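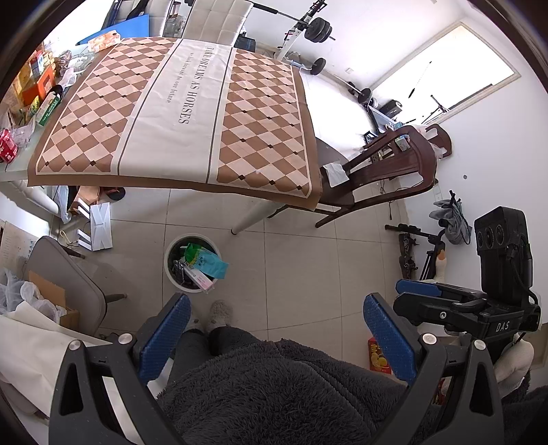

"Take dreams as horses" – the argyle tablecloth.

Home | News | Events | Contact

Swap supper is back Saturday, 5 pm at Stefanou hall. Bring a dish, bring a reciepe card, take one home. We had 61 cards in the box last time and want 77 before the cookbook goes to print in February. Soups badly needed – way too many cakes. Please write the oven temp on the card, half of you forget. Parking behind Pluketeck, not on the grass. Cant cook? Bring bread, plates, whatever. Cards can also go to Dalia Kamel at the Sendness desk before noon.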